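Linolley front room, a very long thread about a very small room. Get yourself a cuppa, I do go on.

1/ For anyone new here, I look after the little sitting room at the front of our building in Dallgate. It's where people wait for a lift, or ring their mum, or just have ten minutes away from their desk. It came to me in May because I complained about it once in a meeting, and you all know how that goes.

2/ When I took it on there was a saggy brown couch in there that you needed a friend to help you out of. I loved that couch in its way, but my knees did not, and it took up so much floor that you had to shuffle past it sideways with your tea held up high.

3/ So I went looking for chairs. My whole budget was $1,849 and I wanted that to cover seats, cushions, a table and a good going over of the carpet. I sat in every single chair at Pedska (the lady there was very patient with me, bless her) and came home with two of the same, because I couldn't bear to choose.

4/ Anyway, they're light grey with the curved sort of back that comes around and gives you a bit of a hug, and each one has its own beige cushion. I'm really, really happy with them.
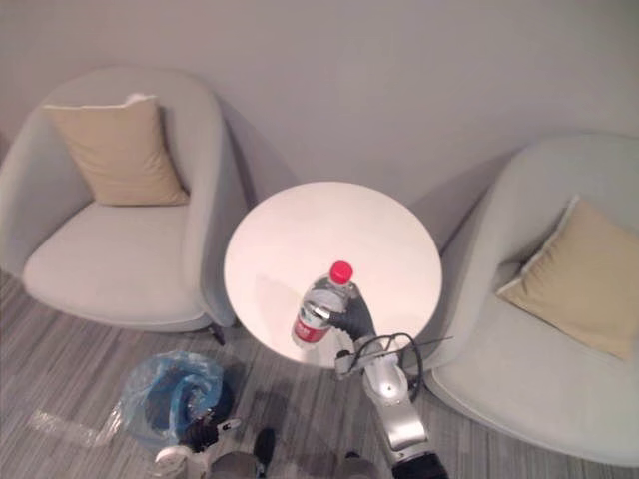
The grey armchairs with the little round table in between.

5/ A word on the table, as I've had a few messages. I wanted it round for the simple reason that I walk into corners. It's white and glossy and it does show every ring and fingerprint, so a soft cloth lives in the cupboard by the door and I give it a wipe on my way past. It's only big enough for a drink and a phone each, and that suits the room fine! A bigger one would just fill up with old newspapers.

6/ The chairs came to $892 for the pair, delivered, and I thought that was pretty fair for something you can sit in for an hour and still stand up from. The cushions were extra. I nearly went for mustard and I still think about the mustard.

7/ Now the carpet. The carpet was here before me and will be here after me. It's grey with streaks running through it, lighter and darker, and I used to think it was gloomy, but I've come right around on it. It hides fluff like you wouldn't believe. I vacuum along the streaks first and then across them, and the across bit is where all the biscuit comes up.

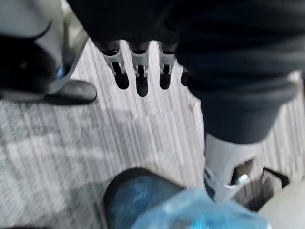 Is it worth hiring a carpet machine for one small room?
I'd say try a good slow vacuum and a bit of spot cleaning first, and only hire if it still looks tired after that. Our hire place charges the same for a day however much floor you've got, so if you do go for it, rope in a neighbour and split the cost.

8/ Bags next, because a tidy room is mostly a matter of having a bag on you. I used to walk back and forth to the kitchen bin with one tissue at a time like a person with no plan. These days I start at the door, go around the walls, then do under the chairs and finish in the middle. Thin bags are fine for tissues and wrappers. Don't put bottles with anything left in them in there, I've mopped up after that one and once was plenty.

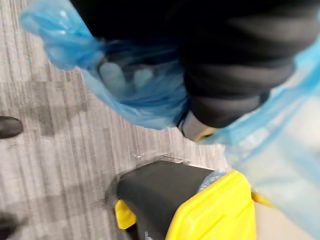
WHAT'S STILL ON MY LIST

9/ A lamp. The overhead light is a bit much of an evening and I'd love something softer in the corner. Anil Joseph from upstairs has offered me one of his but I haven't seen it yet, and he was a little vague about the shade.

10/ Coat hooks, low enough that kids can reach them. And felt pads for the chair legs, they're thin dark legs and I worry about them digging into the floor. I've got 8 pads in a drawer somewhere, if I can just work out which drawer.

11/ I'll put the lamp up here when it comes. If you've got a favourite way of getting tea out of beige fabric please tell me now, before I need it.

Comments

hegde_at_home: Cold water and a tiny bit of dish soap, dab don't rub! And do it before it dries. The chairs look so comfy.

Marnie P: I miss the brown couch

tealeaf_dallgate: Could you say which size felt pads you end up using? Mine keep sliding off after a week or two and I've tried the stick on ones and the nail in ones.

Linolley front room: @tealeaf_dallgate will do, once I find the drawer

Col: should've gone mustard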